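Trikska cell

The Trikska cell is a two-armed tabletop robot workcell used for handling household objects such as dishes, books and small baskets of mixed items. It was developed at Narkusgate and is kept in service there and at a second site, Trungate. The cell is best known among its users for its maintenance routine, called the Tarawneh schedule, which sets out how the grippers, cables and cameras are checked between sessions.

Contents
1 Layout
2 Setting up
3 Gripper care
4 Cables
5 Wrist cameras
6 Criticism
7 See also

Layout

The cell is a walled enclosure with metal corner posts and a flat dark work surface. Both arms stand at the front of the table, one at each side, and reach inward and toward the back. Their bases are bolted to a common black mounting plate, so the distance between the arms stays the same when the table top is changed. An aluminum extrusion rail runs in front of the plate. Each base has a small green status light that can be read from outside the cell.

A fixed camera looks down on the whole table. Two further cameras are carried at the wrists and see the gripper fingers and whatever lies just past them. 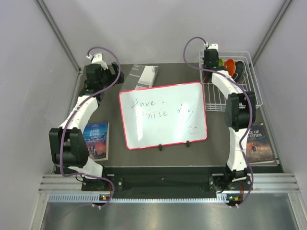

Setting up

A new cell is assembled in a fixed order: enclosure, rail, mounting plate, arms, and finally cameras. The mounting plate is leveled before the arms are bolted down. Its screws are tightened in two passes, the first by hand and the second with a torque wrench, working from the center of the plate out to the ends.

The arms are then powered one at a time. Each is driven slowly through its joint limits with the table clear, and the home position is stored only after three passes agree. The second arm is not switched on until the first has been parked. When both have been homed, they are moved together at low speed to confirm that the software keeps them apart over the middle of the table.

Objects are put in last. Operators at Narkusgate use ordinary items with a range of shapes and stiffness: books, thin booklets, plates, a small whiteboard on stands, wire racks and baskets. Flat paper goods are regarded as the hardest of these, because the fingertips have to get under a loose edge without pushing the item along the counter. A finger set too low drags on the surface, and one set too high closes on nothing. The height offset is therefore checked with a booklet before any other object is tried.

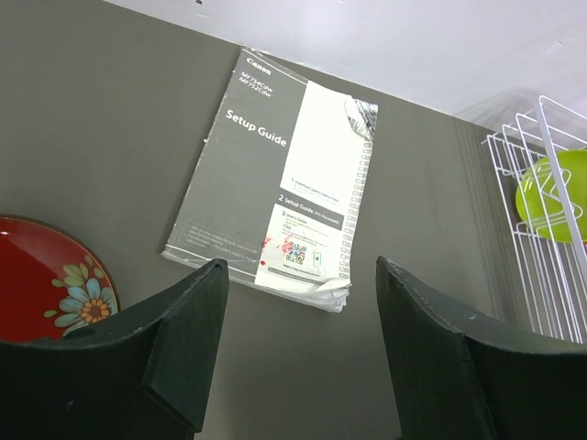
Gripper care

The fingers take most of the wear in the cell. Under the Tarawneh schedule they are wiped down every 50 cycles with a dry lint-free cloth and inspected every 200. A full finger change is due at 2000 cycles, or earlier if the inner face has frayed or lifted at the border. Light scratches on the outer faces are ignored.

Both fingers of a gripper are replaced together. Mixing an old finger with a new one shifts the closing point to one side, and the gripper then nudges an object before it holds it. The steps are as follows.

Park the arm and cut power at the base.
Remove the finger screws and set them aside by side, left and right.
Brush dust from the seat.
Fit the new pair and tighten evenly.
Restore power, close the gripper fully and reset the zero.

After a change, the gripper is run on dishes standing in a rack. A plate in a narrow slot leaves little room on either side, and an error in the zero that would pass with a book soon becomes apparent there. The test starts with a plate at the end of a row and moves inward to ones with close neighbors. Grip force begins at the lowest setting and is raised a step at a time until the plate no longer slips.

Cables

The gripper cables are purple and run in a loose loop from the top of each gripper back along the arm to its base. The loop has to be long enough for the wrist to turn fully and short enough to stay clear of the table. Clips are checked each Friday. A cable with a flattened or shiny patch is replaced.

Wrist cameras

Lenses are cleaned when the fingers are wiped. After a finger change the camera view is compared with a stored reference, and the mount is adjusted if the fingertips have moved in the picture. At Trungate the comparison is also made after any collision stop.

Criticism

The finger interval has been disputed since the schedule was first written down. It was set during early work with books and cardboard, and cells that handle mainly ceramics reach the fraying limit well before the count is up. 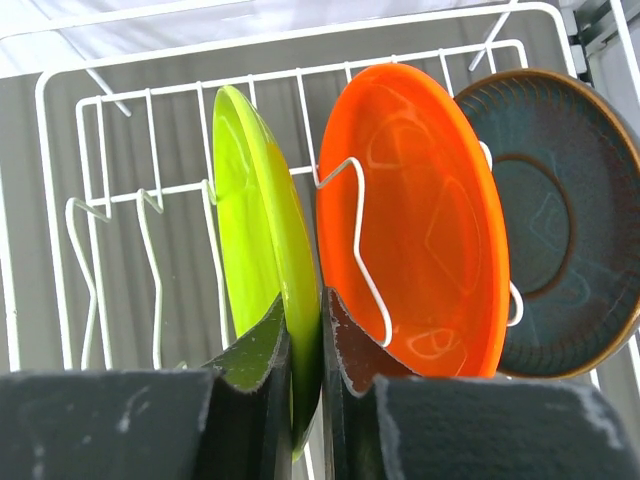 Trungate reported in its maintenance notes that rack work wore out the inner faces first, that a check every 100 cycles had caught lifting borders the longer interval missed, and that it would keep the shorter interval whatever the schedule said. Narkusgate has kept the original figure for cells used mostly with paper goods and leaves other cases to the operator.

A second complaint concerns the cable loop, for which the schedule gives no length. Sites cut their own, and spares are not always interchangeable.

See also

Gripper zeroing
Collision stop
Workcell enclosure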